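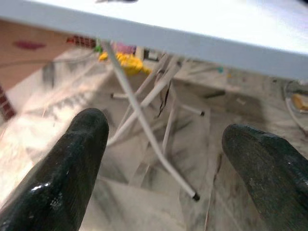 White worktop, front edge.

The Jernden worktop – my notes on a plain white table I keep recommending

November, by the shop owner

Last updated: Saturday

I sell craft and sewing room furniture out of a small shop, and the question I get more than any other is which table to buy. People come in wanting to talk about sewing machines and cutting mats (fair enough, those are the fun part!) and then it comes out that they've been doing everything hunched over the kitchen table. So this page is mostly me talking about the Jernden, the white worktop I've had in my own sewing room long enough to have opinions on.

The Jernden is a flat white top on four legs. It has no drawers, no drop-in well for the machine and no folding wings. I used to think I wanted all of those. I had a Katona cabinet before this one, with the lift and the little door that swings out for your thread, and I loved it for a month. Then the lift started sticking, and every time I wanted to cut something bigger than a pillowcase I had to close the whole thing up and move the machine to the floor. I sold it to a quilter who only does small blocks and she's very happy with it, so please don't read this as a complaint about Katona. It just didn't suit the way I work.

What I do now is keep the machine at the left end and leave the rest clear. Curtains, coat pieces, a whole quilt top if I bunch it a bit – it all goes across without falling off the back. The top doesn't have a lip or a raised edge, so fabric slides over the front nicely and doesn't catch. If you sew slippery linings you'll know why I'm going on about this.

About the white. I get asked for dark tops a lot, and I understand, they look lovely in a room. But I drop pins. Pins show up on white, and so do snipped thread ends and that one black snap that always goes missing. Chalk doesn't show up, I'll give you that, so I mark on a mat. The other thing about white is glare. My table is near a window and by 2 in the afternoon in summer I have to pull the blind down or I'm squinting at my own seam line. If your room faces the same way, think about where you'll sit before you put the thing together, because it's heavy to turn around on your own.

Cleaning is a damp cloth and a bit of dish soap. I got fabric marker on mine and it took rubbing alcohol and some patience, and there's still a faint pink spot if you know where to look. Don't iron on it! I did, with a folded towel underneath, and I got away with it once, but I wouldn't try it again. Get a proper wool mat or pull the board out.

Putting it together took me an evening with the radio on. The legs go on first with the top lying face down, so put a blanket on the floor. The bolts come in two lengths and the bag isn't labeled, so lay them out before you start. After five weeks or so go round and tighten everything again. Mine had loosened a little at the back and the machine was walking across the table on long seams. Once I'd snugged the bolts up it stopped.

If you want storage underneath, the Dreltia cart fits with room to spare and rolls out from the side. I keep interfacing in the bottom and rulers on top. The Eso thread rack is the one I have on the wall behind, mostly because I wanted my spools up off the table. You don't need either of them to start with, and a cardboard box does the same job as the cart if you're not fussy about how it looks.

The Jernden is $446 in the shop. The wider one is $757, and I only suggest it if you quilt full size or share the table with somebody, as it really does eat a room. Measure your doorway as well as your wall, please – the wide top comes in one piece and I've had one come back for exactly that reason.

I usually have the standard size in stock and the wide one is ordered in. If you'd like to try sitting at it, bring your own machine along and a bit of whatever you're working on, and I'll clear the end for you.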